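Can a machine do the washing yet?

Jan 5, 2022

Happy new year, all! I spent a good chunk of the holidays folding other people's pillowcases, so you can guess what's been on my mind. Every January somebody asks me whether this will be the year they can buy a thing that does the laundry, and every January I say no, and then I go off and read up on it to make sure I'm still right. I am, I'm afraid. But I'm a bit less smug about it than I was.

Back in October I got to see the laundry trials at Uvetti, who have been working on cloth for 2 years now (before that it was all boxes and bottles, which they'll tell you was a doddle). Cloth is horrible for a machine. A mug is the same shape every time you pick it up. A tea towel has never been the same shape twice in its life! You pinch a corner and the rest of it slides off somewhere else, or comes up in a lump with three other things, and your poor robot has no idea which bit is the edge.

So the way they go about it at the moment is to have people do the job first, using the same sort of gripper the robot would have, over and over again. The aim is 1,000 goes at each chore before they let the machine have a try. They'd got to 697 on "cloth and basket" when I was there, and I must say I'd have been climbing the walls by then.
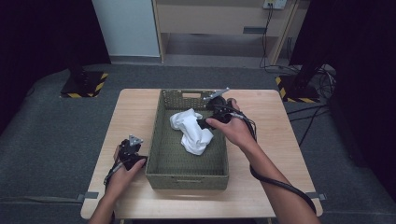 A crumpled white cloth in its basket, with a hand-held gripper on either side.

I had a turn myself and it was very humbling. You get 2 grippers, one per hand, and all at once you're a toddler in oven gloves. I got my cloth out all right (eventually), then dropped it, then trapped the side of the basket and dragged the whole lot towards me. My best fold looked like something the cat had slept on. It did make me think about how much of folding is in the fingertips, all that little rubbing and feeling for whether you've got one layer or two.

The folk at Caldeira are coming at it from the other end, with a machine for hotel laundries that only does flat sheets and costs more than my house. It's quick, and it's very good at flat sheets. Give it a fitted one and it stops and beeps, and frankly I'm with it there.

My guess for the home is still a good few years off, and I think we'll see something that clears a table long before we see anything that pairs socks. If you've tried one of the Stimach window cleaners, do write in and tell me how it copes with corners, as I've heard two quite different stories and I'd like to get to the bottom of it before the next issue.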